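Automated garment handling in serviced lodging

Automated garment handling in serviced lodging is the use of robot arms to pick up, hang, lay out and return guests' clothing in furnished rooms. It covers the part of valet and laundry service that takes place in the room, after washing and pressing are complete. It is distinct from industrial laundry automation, where garments move on fixed conveyors and the machine does not leave the plant.

The term is used mainly by lodging operators and equipment integrators. In staff documents the same work is often called "room-side handling" or "lay-out work."
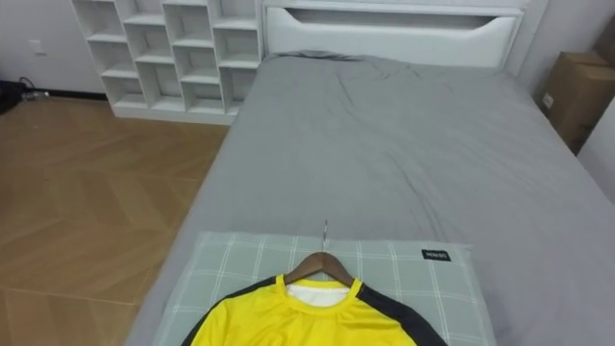
Araceli Pacheco
Contributing editor, service work and automation

Background

Laundry for hotels and long-stay apartments was mechanized early at the washing and ironing stages. Delivery to the room stayed manual. An attendant carried garments on a rail or over the arm, opened the room, placed each item where the guest had asked for it, and collected the next load. The work was counted as part of housekeeping and seldom had its own job title.

Gulturden, an operator of long-stay apartments with 380 units, separated the task from room cleaning when it opened a central laundry at Cunham. Garments were logged at the laundry door and again in the apartment, which gave the company its first usable figures for handling time. In a typical month the Cunham laundry processed 3,000 hung garments. The records showed that attendants spent more of a shift on sorting, carrying and laying out than on any single cleaning task.

A trial of two-armed equipment followed at the Bekik building, a property with furnished units of a single layout. The integrator was Tehrani Handling, which had previously supplied rail loaders to the same laundry.

Task description

Room-side handling is usually divided into pickup, transfer, placement and release. Placement has two common forms. In rail placement the hook goes over a closet rod. In flat placement the garment stays on its hanger and is laid on a bed or table, with the hook pointing away from the person who will pick it up.

Flat placement is generally the first form to be automated. The target surface is large and the vertical tolerance is small but predictable. A bed with a plain fitted sheet also gives good contrast with most clothing. A yellow jersey on gray bedding is an easy case; a gray shirt on the same bedding is a hard one, and operators may put a contrasting pillow or cloth at the foot of the bed to mark the placement area.

Hangers are treated as part of the garment. A curved wooden hanger holds the shoulder line in shape and gives the gripper something firm to close on through the cloth. Wire hangers bend under the same grip and are excluded from most procedures. The metal hook is the main reference for orientation, but thin bright metal is difficult for depth sensors to measure, so the position of the bar and collar is commonly used as a check.

Gripping at the shoulders

Two-armed handling takes the garment at both shoulders. The fabric there is supported by the hanger bar, and the load is shared across the width of the item. A single grip at the hook is simpler but allows the garment to swing, and long sleeves may catch on furniture.

The arms do not need to carry the same end tool. In mixed arrangements one arm has a gripper that pinches the cloth near the end of the hanger, while the other has a hand with jointed fingers. The fingers are lifted away from the fabric when they are not in use. Mixed tooling makes maintenance more complicated, as spare parts and calibration routines differ from side to side, but it allows one station to handle both hung and folded goods.

Grip force is set by fabric class. Knitted sportswear stretches when pinched and may keep a visible mark if it is held too long. Contrasting stripes or panels at the shoulder are helpful to vision software in finding the seam, though they can also be mistaken for the edge of the garment. Operators at Bekik were told to review any grip on striped clothing before approving the lift.
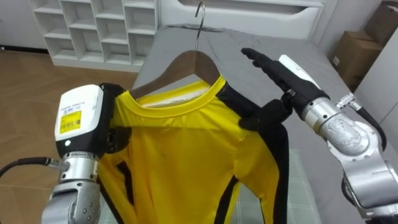 Room preparation

Furniture is a larger source of delay than the garments. A room that has been arranged for people often leaves little clear floor beside the bed, and a bed placed against a wall can be approached from fewer directions. Items such as stacked cartons, bags and power cables do not stop an attendant but can force a mobile base to take a longer path or wait for clearance.

The Bekik procedure lists the following conditions for an automated visit:

Bed made or stripped to the fitted sheet, with no loose items in the placement area.
Floor clear along the open side of the bed.
Cables moved to the wall.
Cartons and luggage kept off the approach path.
Closet doors closed unless rail placement has been requested.

An attendant checks these conditions on arrival. In the first version of the procedure the check was done from a tablet using images taken at the door, but this was dropped after repeated false clearances on dark cables. The present check is made in person and is allotted 10 minutes per floor.

Sheets do not have to be smooth. Small wrinkles have little effect on flat placement, and the software treats them as noise. A bunched edge near the headboard can be read as an object, which matters only when the garment is to be placed at that end of the bed.

Effects on work

Job content

The most direct change reported at Bekik was a shift from carrying to checking. Attendants assigned to automated floors walk the rooms, confirm that each one is ready, and inspect the result. They also handle every item outside the fabric list, including silk, beaded clothing, heavy coats and anything on a wire or clip hanger. These items were previously spread through the day. They now arrive together, which some attendants have described as the most tiring part of the shift.

Room cleaning was not changed by the trial, but its timing was. Beds must be made before garments are placed, so the order of rooms is set by the delivery schedule. Cleaning staff lost some freedom to choose their own route – a point raised more often in shift meetings than the equipment itself.

Skills and pay

Gulturden created a grade called handling operator, placed one step above room attendant. Training consists of 5 shifts with an experienced operator and a practical check. It covers stopping and restarting the arms, freeing a caught garment by hand, approving or refusing a proposed grip, and recording faults. Programming is not included and remains with Tehrani Handling.

The grade was at first offered only to full-time staff. Part-time attendants, who worked most of the evening deliveries, were admitted in September of the second year. Pay for the grade applies to whole shifts, so an attendant who covers an operator's break does not receive it. This rule was still under discussion at the time of the most recent staff agreement.

Physical load

Raising a loaded rail, reaching across beds and holding garments at arm's length are known sources of shoulder strain in valet work. Automated placement removes most of the reaching. It adds bending, as operators clear cables and move cartons by hand, and standing time during the lift itself, when the operator must stay in sight of the arms. Rotation between automated and manual floors was introduced to limit both.

Pace

Automated placement is slower than manual placement for a single garment. The gain claimed by operators lies in overlap: one person can inspect a finished room while the next is being served. Where rooms are far apart, or where many need clearing first, the overlap is lost and total time may rise. For this reason the Bekik schedule groups deliveries by corridor.

Supervisors initially compared operators by number of rooms completed. The measure was withdrawn after staff showed that it mostly reflected how guests had left their rooms.

Privacy and consent

Cameras used for handling see the room as well as the garment. Gulturden offers the service only to guests who have agreed to it in writing, and keeps images until the placement has been inspected. Attendants may also appear in images, and the staff agreement bars their use in discipline. Guests who decline receive manual delivery at the same price.

Inspection of placed garments

Inspection is done by eye. The operator checks that the collar is open and facing up, that both shoulders sit on the hanger bar, and that the hook is flat and points toward the headboard. Sleeves are straightened by hand if needed. A garment that has slipped from one side of the hanger is rehung manually and logged as a partial fault.

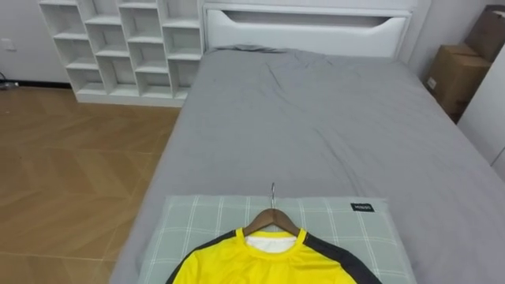
Flat placement on a bed: jersey on a wooden hanger, hook toward the headboard.

Limitations

Flat placement leaves the garment where a guest may want to sit or sleep, and some guests ask for rail placement for that reason. Rail placement needs the arms to work inside a closet, where lighting is poor and neighboring clothes hide the rod. At Bekik it is still done by attendants.

Pockets are a further difficulty. An object left in a pocket changes the balance of the garment and can turn it during transfer. The laundry checks pockets at Cunham before washing, but garments sent for pressing only may bypass that station.

Results from one building do not carry over easily to another. The Bekik units share the same layout, and the placement positions stored for them have to be measured again wherever the bed, shelving or wardrobe stands differently.

See also

Central laundry
Garment rail loader
Shift rotation
Two-armed manipulation
Valet service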